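Household robots still fail at the small stuff

Darnier's August trial set 399 tabletop chores for its two-arm machine. It finished 189 without help. Tidying scored well – cutting did not.
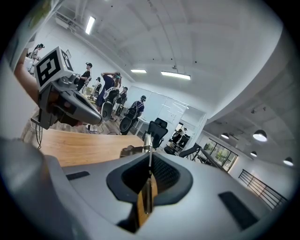

Hand-held grippers at a wooden table, one carrying a marker cube.

Scissors remain the hard case, said engineer Nawal Ezzat. The blades must open and close while the grip holds. 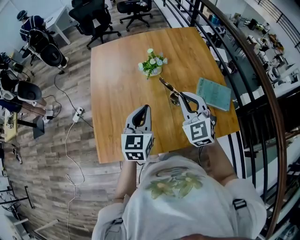
Can a robot clear a table yet?
Most of it, slowly, if the objects are rigid.

Flamau plans a shop-floor version with 2 arms.
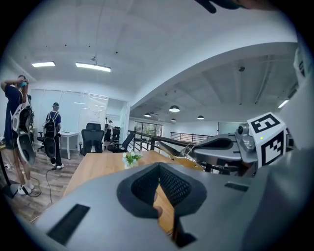 White flowers on the table, with the railing beyond.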